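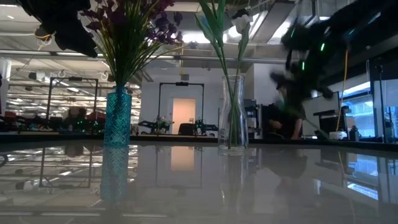
FOR IMMEDIATE RELEASE

Jevell Opens Cullenska, a Library of Flower Arranging for Robots, Performed by People Who Were Very Patient

VULSTEAD, May 14, 2026 – Jevell, a small company that teaches two-armed robots to do household work slowly, today announced the first release of Cullenska, a collection of 1,823 recorded demonstrations in which human operators guide a pair of robot arms through the arranging of artificial flowers. The collection is available to university labs starting today and to commercial customers in September.

Every demonstration in Cullenska was performed by a person at the controls. Most were done by remote operation: the operator holds a pair of lightweight control arms, moves them the way a florist might, and the robot arms at the table do the same a fraction of a second later, with somewhat less flair. A smaller set was recorded by hand guidance, where the operator takes hold of the robot itself and walks it through the motion like a reluctant partner at a wedding.

"We have spent a great deal of time and other people's money getting a stem into a vase," said Lesego Masilela, head of demonstrations at Jevell. "I'd like to say it was harder than it looks. It looks pretty hard, if you've ever watched us do it."

Why Flowers

The company's earlier work covered folding towels, stacking cups and putting lids on things. Customers were polite about it. They also pointed out that towels forgive a lot. You can grab a towel almost anywhere and still have a towel.

A bouquet is less generous. Stems tangle, leaves get in the way of the thing you are trying to pick up, and a blossom that seemed to be standing on its own often comes with several friends attached. Clear glass is its own problem, and depth cameras have opinions about it that change from one moment to the next. Jevell chose a mix of glass vases for the tabletop work, including a teal one with a textured side and a plain clear one, along with dense purple sprays and long-stemmed white tulips that differ in nearly every way that matters to a gripper.

The flowers are fake. Real ones were tried early in the project and dropped after one afternoon. Operators found that a live tulip can survive perhaps two conversations with a learning robot before it stops being useful to either side.

How a Demonstration Is Made

An operator begins with a short instruction card, such as "move one tulip to the other side of the vase" or "spread out the purple bouquet." The cards are deliberately loose. Jevell wanted to record how people solve the task when left alone with it, and people solve it in ways the company's engineers wouldn't have picked and in a few cases tried to forbid.

One operator always steadied the vase with the left gripper before touching anything else. Another never did, and got away with it far more often than seemed fair. Both styles are in the release, and both are labeled, so that a lab can train on caution, on nerve, or on a blend of the two.

Each recording includes video from fixed cameras at the table, joint positions for both robot arms, gripper opening, and the operator's own control signals. The last item was added at the request of early users, who wanted to see what the person meant to do as well as what the robot did about it. The gap between the two can be educational.

Sessions are capped at 30 minutes. The cap was introduced after the team noticed that demonstrations recorded late in a long sitting had a certain mood to them. Robots trained on that material picked it up faithfully and began setting stems down with what the project notes call "a sigh in the wrist."

"You're lending the robot your hands, and it borrows your bad habits too," said Liam Cropper, lead operator, who worked as a florist for most of his adult life before joining Jevell. "I roll a stem between my fingers before I place it. Always have. There's no reason for it. Now there's a robot that tries to do it with two hard fingers, and I feel responsible."

The Mistakes Are Included

Cullenska ships with its failures in place. More than 100 of the demonstrations are marked as recoveries, meaning that something went wrong partway through and the operator had to work with what was left: a slipped stem, a nudged vase, a bouquet that came up whole when one sprig was wanted.

Early on, these were deleted. The robots trained on the tidy remainder did well right up to their first slip, at which point they carried on arranging the air above the table with complete confidence. Once the recoveries went back in, the same robots started looking for the flower again. Jevell considers this the most useful thing it has learned from the project and would prefer that readers not ask how long it took.

Drooping flowers get a category to themselves. A tulip that hangs beside the rim of a vase, with its bloom almost on the tabletop, calls for a different approach from one that leans politely up and out. The operator has to decide whether to lift from below, pull from the stem, or go and bother the other flowers first. All three are represented. None is recommended.

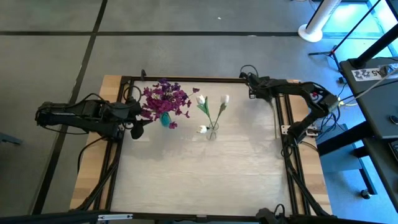 First Trials at Briggs

Cullenska was tested ahead of release with Briggs, an event supply firm in Vulstead that rents out table decorations, among them a large stock of artificial flowers that come back from parties in every condition you can imagine. Someone has to fluff, straighten and sort them before they go out again. Briggs was keen to find out whether that someone could be a machine for at least part of the week.

The results are encouraging if you are in robotics and modest if you are in a hurry. After training on the full collection, the test robot could pick out a single tulip and return it to a clear vase with no one at the controls. It could loosen a packed bouquet to a standard that Briggs staff called "fine for a back table." It remained much slower than a person, and it couldn't yet tell when an arrangement was finished. Left without a time limit, it kept improving things until they were worse.

Cropper notes that this last trait is also common among new florists.

Briggs will continue the trial through the summer, with remote operators stepping in when the robot gets stuck. Each time they do, the correction is saved and becomes a candidate for the next version of the collection.

Availability

University labs can request Cullenska now through Jevell's research desk, under terms that permit teaching and publication. Commercial licensing opens in September, together with a guide for companies that want to record demonstrations of their own. The guide covers table setup, camera placement, instruction cards and operator training. It has a chapter on cable management that went through more drafts than all the others combined.

The September version will add a set of demonstrations recorded with two operators, one for each arm. Jevell describes the early sessions as productive and says that both operators are still on speaking terms.

"People ask when the robot will have taste," said Masilela. "We're at the point where it has a vase. Taste is on the list."

About Jevell

Jevell records and publishes human demonstrations for two-armed robots from its workshop in Vulstead. The company's collections cover household and light commercial tasks performed by remote operation and hand guidance. Its operators come from floristry, catering, tailoring and, in one case, puppetry.

Press Contact

Lesego Masilela, Head of Demonstrations, Jevell, Vulstead

Visits to the workshop can be arranged for members of the press. Guests are welcome to try the controls and should expect their attempts to be recorded, most likely under recoveries.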